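Visit report: the reading room at Laltcombe after the refit
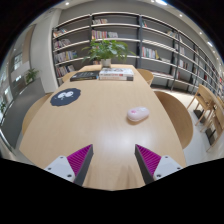 Jocelyn Arsenault asked me before I went whether a long shared table still makes sense in a room where most people arrive with a laptop, and whether single desks would have used the floor better. I went to the Laltcombe open afternoon in January with that question and a tape measure. The notes follow the order in which I looked at things.

General arrangement

The reading room is on the upper floor, reached by the main stair or by a small elevator beside the staff office. It is planned around one long light-wood table with chairs drawn up to it. Gray metal bookshelves take up the whole back and right side of the room and are divided into bays by dark uprights. The floor is gray carpet and pale tile. The effect is fairly neutral, and the darkest lines in the room are the uprights.

The refit was done in two phases. Shelving came first, with the stock held in crates on the ground floor for 47 days. Furniture and lighting followed. The opening hours did not change during the second phase, but one half of the room was closed at a time.

Table

The table was ordered from Gornier, who also supplied the previous one. The old table was sold locally, and its successor is longer by one seat. I measured 84 centimeters clear between the table edge and the nearest shelf at the tightest point, with the chair pushed in. With a reader seated, a second person can pass sideways but a book cart cannot. The staff take the cart around the other end.

The top has a glossy finish. I would have chosen a matte one. The ceiling lights reflect in it as a bright patch, and the patch moves along the table as you do. For a reader with a printed book at a normal angle this is a small nuisance. For anyone working from coated paper, maps in particular, it is a larger one. I was told that a sample with a satin finish had been looked at and turned down on cleaning grounds: ring marks and pencil wiped off the gloss sample with a damp cloth, while the satin needed a cleaning product. I accept the point about pencil.

Rings are dealt with by coasters. The one left out on the table was round and dark navy with a scalloped edge and a white cartoon-like figure printed in the middle. It is a cheerful object and larger than most cup bases, so it does its job. Drinks with lids are allowed at the table. Food is not.

A small white mouse with a pink accent was also on the table. Readers may bring their own, and the staff office lends a few against a library card. The gloss surface is worth testing with any mouse you intend to use there. Mine, an older optical model, skipped until I put a sheet of paper under it.

There is no power built into the tabletop. Jocelyn had expected a central channel with sockets. The original quotation included one, priced as an option, and it was dropped when the floor was found to have no duct at that position. Outlets are on the wall behind the staff office, and a laptop at the far end of the table will run on its battery. This is the strongest argument I found for individual desks, which could have been placed along the wall with the outlets.

Chairs

The chairs at the table are light wood, in keeping with the top, and have curved or rounded backs. They were made by Texier. Two more light-wood side chairs, with slatted legs, stand near the lower shelves and are meant for people who want to sit down with a book for a minute before deciding on it. I used one of them for this and found it adequate for ten minutes.

At the table I stayed for most of an hour. The curved back gives support lower down than I like, and the front edge of the seat is slightly rounded, so it does not press behind the knee. The chairs are heavy enough not to tip when a coat is hung on the back. They make some noise when moved. Felt pads have been ordered.

Shelving

The shelving is the Inov system, with white horizontal shelves carried between the uprights. The shelves can be moved up and down without tools. A member of staff demonstrated this on an empty one in the store room downstairs: lift the front, pull, drop the hooks into the next pair of slots. The white finish helps more than I expected. Light reaches the lower rows, and the call numbers on the bottom shelf could be read from a standing position.

The supplier delivered 213 shelves, including spares. The spares are kept in the store room. Four were found bent on arrival and were exchanged.

I have two reservations. Book supports are the wire kind that clips to the underside of the shelf above, and they get in the way of tall volumes. Bay labels are fixed to the uprights at eye level and are printed in a small size. Anyone who has to tilt their glasses to read will be doing so at every bay.

Loose items and the plant

Books taken down for use are to be left on the table when finished with and not reshelved by readers. During my visit there was a dark hardcover lying flat and, next to it, two more in a stack. Returned items are logged before they go back, which gives the staff a record of what is consulted and never borrowed. The first collection of the afternoon is at two, the last just before closing.

A broad-leaved plant in a white pot stands at the far end of the table. I noted that it occupies space a reader could use, and that its leaves spread in front of the shelves. It does mark the end of the table and breaks up a long view. A saucer under the pot would be a sensible precaution on that finish.

Answer to the question

On the evidence of one afternoon, the long table suits this room for reading and suits it less well for computer work. Individual desks would have given access to power and cost several seats. If the duct can be extended when the ground floor ceiling is next opened up, most of the difficulty goes away. The reflection can be reduced now by fitting diffusers to the lights directly over the table, and I have sent Laltcombe the part number for the type we use.

Jocelyn has asked for the seat height, which I failed to write down. I will measure it on the next visit.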